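Trajetórias das duas mãos ficam desalinhadas no tempo depois da exportação

Tomás Breathnach
Boa tarde a todos. Desculpem o meu português, ainda estou a aprender. Gravo demonstrações bimanuais com o Gimix e exporto a 20 Hz para treinar a política. Numa sessão de 100 episódios, a mão esquerda chega sempre atrasada em relação à direita.

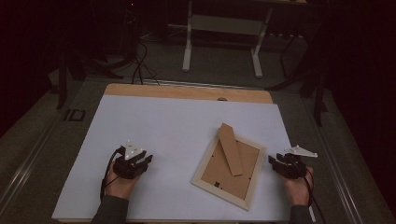
O atraso não é constante - começa pequeno e cresce até o fim do episódio. Já verifiquei a calibração e está boa. Alguém sabe onde devo procurar?

hamel_user
Reinicia o gravador. Comigo resolveu.

Purngate
Se o atraso cresce, são dois relógios diferentes. Veja se cada fluxo usa o carimbo do próprio dispositivo. Deve interpolar os dois para o relógio do computador antes de reduzir a frequência.

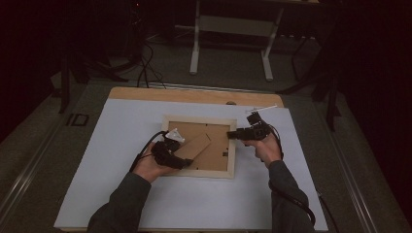
O erro nota-se mais nas tarefas em que as mãos dependem uma da outra. Com uma moldura virada para baixo e o suporte de cartão meio levantado, as duas garras trabalham tão perto que 5 amostras de diferença já estragam a ação aprendida. Compare também a orientação, com slerp e não com interpolação linear.

Tomás Breathnach
Obrigado, eram os carimbos. Vou exportar tudo outra vez.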